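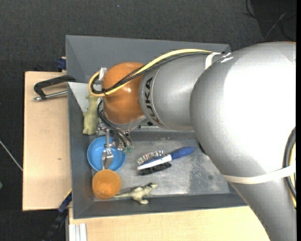 KUKA arm over the front bin. In the bin: a bowl, a cup, a grooming brush and two toy animals.

Wulla Tidy-Up Set

Contents: recordings of a robot arm moving small household items from one metal bin to the one next to it
Size: 3,000 episodes, 47 objects
Maintainers: Ji-hoon Hyun and Samina Kazmi, Grarkberg
Status: complete, no further recording planned
Last edit to this file: Tue 27 January

What this is for

Wulla was recorded to answer a narrow question: can a robot arm clear a bin of ordinary household things without a person stepping in? Picking up after other people is one of the most common chores there is, and it comes up often as something robots should be doing by now. We wanted data that shows how far along the work is.

The short answer from our own runs is that single items in the open mostly go well. Clutter, items against the wall and items with odd shapes do not. If you are looking for evidence that a machine is ready to tidy a playroom or a kitchen counter, you will not find it in these files.

The task

Each episode starts with several items in the front bin. The arm has to pick them up one at a time and drop them in the rear bin. There is no order to follow and no sorting. An episode ends when the front bin is empty, when the arm has failed on the same item four times in a row, or when the operator presses stop.

Dropping counts as success if the item lands in the rear bin, in any position. We did not ask for gentle placing. A household would care about that, and anyone using the set to make claims about dishes should keep it in mind.

The objects

We bought most of the objects at discount stores and brought the rest from home. They fall into loose groups:

- cups and bowls
- brushes and other things with handles
- toy animals
- bottles and tubs
- soft items, mainly cloths and socks

The full list is in objects.csv, with weight and longest side for each. Nothing is sharp and nothing contains liquid. The bottles were emptied and rinsed before use.

What is in each episode

- color video from a fixed camera
- joint positions of the arm
- gripper commands and the gripper state reported back
- a start list of the objects in the bin
- a result for each pick: success, miss, drop or stop
- a free-text operator note, often blank

The video and the joint log run on separate clocks. We lined them up by the first gripper close in each episode. This is good enough for most uses, but anyone training on fast motion should check the offset field first.

What we found while recording

Cups and bowls were the easiest group when they stood apart from each other. The gripper takes the rim and lifts. When a cup sits close to a bowl, the arm often goes for the edge where the two meet and either takes both or pushes them farther into the corner.

Brushes were the worst. The handle end is a fair target, but the trained policy kept choosing the bristle end, which bends, slides and comes loose on the way up. We ran a separate check with one double-sided grooming brush and got 4 good picks in 14 tries. A person would take it by the handle without thinking. We have no fix to offer beyond more handle picks in the training data, and those are tagged so you can weight them.

Toy animals sit between the two. Legs and tails give the gripper something to close on, but they also catch on other toys. Several drops in the log come from a toy that was held by the tail and turned over in the air.

Walls matter more than we expected. The bins have sloping sides, and an item resting against one leaves little room for the gripper to get behind it. The metal floor also gives uneven reflections, and worn patches show up in the depth estimates as if something were lying there. We left this in. Real sinks, trays and shop bins look much the same.

Stops

The operator could halt the arm at any time and was told to do so early. The most common cause was the gripper heading for the bin wall. The next was a cable. The cables run along the outside of the arm, and at certain wrist angles they pull tight. Ji-hoon changed the motion limits in May to avoid those angles — episodes recorded before then carry the flag old_limits. They are usable, but the arm takes longer paths in the later ones, so do not mix the two when you compare speed.

How this compares with a person

Samina did the same task by hand for a small set of starting layouts. She was far faster on all of them and never missed. The point of including her runs is to give a plain reference. They are in the folder hand_runs and contain video only.

Speed is not the whole story for a chore. A slow machine that finishes overnight would still be useful in a shop, where parts bins need clearing and no one is waiting. What rules it out for now is the number of times someone has to come over and free a stuck item. In our log, clutter almost always led to at least one such visit.

Limits

- One room, one arm, one pair of bins. A model trained on this alone should not be expected to work elsewhere.
- The bins were clamped in place. Homes do not clamp things.
- Lighting was indoor light, with the blinds down for part of the period. The light field is reliable only in the later episodes.
- Object labels were entered by hand at the start of each episode. We corrected the errors we found and there will be more.
- Soft items are underrepresented, so results on cloths and socks should be treated as weak.

Splits

Train and test are split by object, so no test object appears in training. An alternative split by date is in splits/by_date. Please say which one you used when you report results. The two give very different scores, and the date split is much easier.

Getting started

Unpack the archive and run check_files.py first. It lists missing or short videos. Then open one episode in view_episode.py to make sure the video and joint log play together. The loader reads one episode at a time and does not need a graphics card.

License and contact

Free for research and teaching. For commercial use, write to us first. Corrections to labels are welcome as a plain CSV with the episode name, the old value and the new one.

Related items
Saxena: shelf restocking runs
Prornmont: towel folding, failures only
Wulla object list and weights
Notes on cable routing for bin work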